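Flidon Two-Finger Gripper, Wrist-Camera Version

Last updated: May 19, 2020

The Flidon is an electric two-finger gripper for small arms, sold by Patow with or without a camera at the wrist. Maximum opening is 80 mm. The fingers are driven together from one motor and close on the center line.

Part number: 2699
Control: position or force, set per move
Rated life of finger pads: 1000 hours
Mounting: standard plate, four screws (supplied)

Demonstration at the Weerakoon site

The gripper can be seen running during open days in the Weerakoon hall. Each session has 13 places and covers mounting, finger alignment and a close approach to a work surface under camera view. Visitors may drive the arm from the pendant once the speed limit is set. Safety shoes are required – the site does not lend them.

Questions on fit with older Mullero arms should be sent in before the visit, with the controller version. Adapter plates are ordered separately.

At close range both fingertips stay in the camera's view, one on each side, with the surface between them. A dark crossbar is also visible at the bottom.
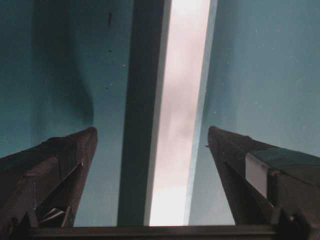 Parveen Talukder writes that the alignment part of the session was the useful one, but that the adapter plate for her Mullero arm should be listed on this page – she had to ask for it twice.

Related items
Flidon finger pads, pair
Mullero adapter plate
Patow pendant cable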